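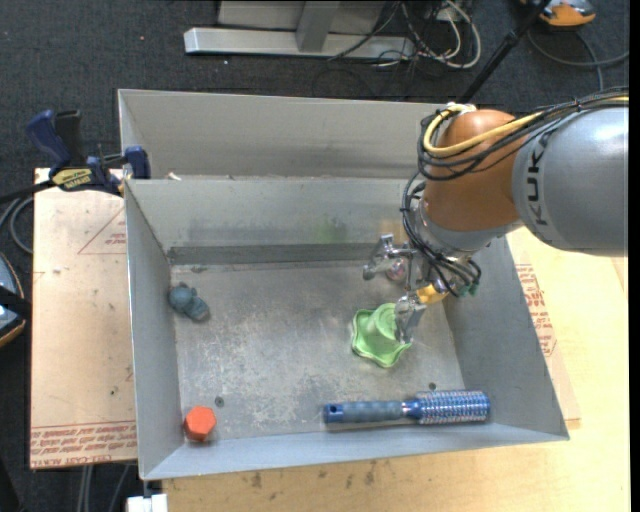
Figure 2. Gray sheet-metal bin with a light green object with a wavy rim and, near the front wall, a blue round hairbrush.

3.1 Household objects and their shape classes

The objects in this study come from the Joranura list, which has 1,417 ordinary things from bathrooms, kitchens and children's rooms. From this list we selected 283 objects that people in our survey in Umel keep in mixed storage -- this means in a bin or drawer without separate places. We divided them by outline only, and we did not use color or price.

Two shape classes gave us the most difficulty. The first is the flared class, to which the green object in Figure 2 belongs. It has a scalloped rim and a raised, cup-like middle part, so its width near the floor is very different from its width at the top. The second is the long class with unequal ends. The round hairbrush is a typical member: the ribbed grip and the cylindrical head with bristles have different surfaces, and a single value for "thickness" does not describe both.

For such objects we recorded 2 widths, one for each main part. Small details, such as the hanging hole in the end cap of the brush, were noted in the list but not used for the classes.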